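Plush and fabric bins: sort by size, by material, or just give up?

Maminwood Home Forum > Playrooms and Small Spaces > Storage

posted by tealcouch334
OK so I need opinions, and I know this crowd has them. Our front room does double duty. One side has a big cream table that everybody dumps things on, and the other side is supposed to be the nice side, with the little black and beige desk and my dried flowers. For years the soft stuff (plush, foam balls, fabric odds and ends, a few sports mesh things) lived in one giant tub. You can guess how that went. Whatever you wanted was at the bottom.

Last month I bought a set of open bins from Lanberg and started sorting by size. Big plush in one, small plush in another, everything flat in a third. It looked great for a week. Now I'm wondering if I should have done it by material, so all the foam together, all the velvety stuff together, all the mesh together. Washing day would be so much easier! What do you all do?

posted by binsandbobs
Material, every time. Foam and plush should not share a bin. Foam sheds little crumbs and they get down into the fur and you will be picking them out with tweezers while watching TV. Ask me how I know. Mesh can go with anything, it doesn't care.

posted by harlow_st_attic
I'm going to disagree with bins. Kids don't think in materials. Mine think "big bear, small bear, ball." If you want anybody other than you to put things away, go by size or by what it's for. I have had the same four tubs since my oldest was in preschool and they still work.

posted by binsandbobs
Sure, but she said washing day. Size doesn't help on washing day. You end up emptying every single tub on the floor to find the six things that can go in the machine.

posted by harlow_st_attic
Then empty the tubs! It takes two minutes. We're talking about stuffed toys here, you don't need a filing system.

posted by pocketlint33
Can we see the room? Hard to say without knowing how much space you've got around that table. Also I want to see the flowers lol

posted by tealcouch334
Ha, fair. Two from this afternoon.

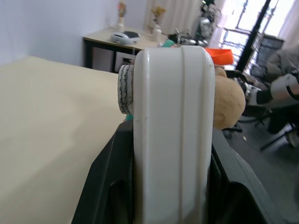
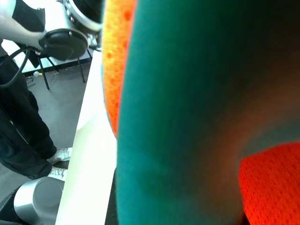
Flowers and desk in the first one, teal velvety stuff and red-orange mesh up close in the second.

posted by pocketlint33
Oh I love that desk! And the two white vases — are those the ones from Fenow? I've been circling those for ages. The yellow dried ones look so nice with the pale wall. Also that teal is a great color, I see where the user name comes from.

posted by tealcouch334
Thank you! Not Fenow, the vases came from a yard sale down the street. The yellow bunch I dried myself, upside down in the hall closet. The pink and yellow one in the other vase I had to buy, mine came out brown.

posted by binsandbobs
See, this is my whole point. In the second picture you've got orange spongy stuff squashed right up against velvety teal stuff. That's crumbs waiting to happen. Look at all those little pits in it. Split them up tonight.

posted by tealcouch334
Noted, noted. I did run my hand over the teal after I read your first post and yes, there were a few orange specks. I'm annoyed that you were right.

posted by marigoldmess
Jumping in as somebody who has lived with both systems. The gray round pad in the first picture, with the cracked edge, I would toss anything in that shape. Once rubber or foam starts cracking like that it leaves marks on light surfaces, and a cream tabletop is the worst thing to find that out on. I lost a white shelf that way. Magic sponge, baking soda, nothing touched it.

posted by harlow_st_attic
Agree on tossing cracked things. Still team size.

posted by quietgarage
Does it have to be one or the other? We do two big baskets, "can be washed" and "can't be washed," and inside those nobody is allowed to complain about the order. Plush and mesh go in the first. Foam goes in the second, along with anything that has a battery pack or beads inside. Works for us with three kids and a dog who thinks every plush is his.

posted by tealcouch334
Ooh. That might be the one. It's only two decisions, and even my husband could manage it (he reads this forum, hi honey).

posted by binsandbobs
I would accept this. It's material sorting in a trench coat, but I would accept it.

posted by harlow_st_attic
It's really not, it's sorting by use, but fine, everybody gets to be happy.

posted by pocketlint33
What did you pay for the Lanberg bins, if you don't mind me asking? I've seen the Lund ones go on sale but the sides look flimsy, and I'd be stacking them.

posted by tealcouch334
33 dollars for the set, on clearance. Sides are decent. I wouldn't stack them more than two high with anything in them, the bottom one starts to bow. The Lund ones I had in the laundry room split at the handle, so I'm not going back to those.

posted by quietgarage
Mine are Lund and they've been OK for years. Maybe you got a bad batch? I don't lift them full though, I drag them.

posted by marigoldmess
One more washing tip before this gets buried. Put velvety plush in a zippered pillowcase, cold, gentle, and let it air dry. Brush it with a soft toothbrush when it's almost dry or the pile goes flat in patches. And keep mesh out of that load if it's a bright red or orange. I turned a cream rabbit pink once and there were tears.

posted by tealcouch334
The mesh I have is very red-orange, so that's going in by itself. Thank you, that would have been me tomorrow morning.

Update: did the two baskets after dinner. Washable pile is huge, the foam pile is small and is now in the hall closet where the flowers used to hang. Two Lanberg bins left over, so if anybody has ideas for where to put scarves and mittens, I'm starting a new thread for that one.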